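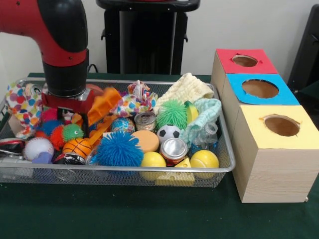
The mesh tray: polka dots, a baseball and plenty of company.

Goviswood Toy Library Notes: The December Returns

The holiday loan period is upon us, which means the shelves at Goviswood are bare and the returns bin is making up for it. Last December we lent out 89 toys and got back 89 toys, though not the same 89. Gladys Kirui has asked me to remind everyone that swapping a missing puzzle for a different puzzle is generous, but it makes a mess of her ledger.

A few points before you borrow.

Loans run three weeks, up to 8 items per family. Twins do not double this. We have had the conversation, and we have had it with Lalit Thakur, who has twins and a very persuasive manner.

Soft toys should come back washed. Cold water, mild soap, air dry. Please don't perfume them. A certain rabbit returned in the fall smelling so strongly of lavender that it spent about 12 days on the back porch before anyone would take it home, and it has still not fully rejoined society.

Games must be counted before they're returned. The card inside the lid tells you what belongs there. If you're short a piece, write it on the card and we'll look for a spare. We have a coffee can full of orphaned dice, pawns and tiny plastic sheep, and Mhairi Haldane can usually find a match — or something that will pass for one by lamplight.

Anything with batteries goes home without them and should come back the same way. This includes the singing fish. Especially the singing fish.

Late fees are still a quarter a week, payable in the jar. Buttons are not accepted, although somebody keeps trying.

The desk opens at 9 in the morning and closes when Tatu Koech runs out of tea. If you still have the big wooden barn from last year, please bring it back. We know it isn't small. We'll hold the door.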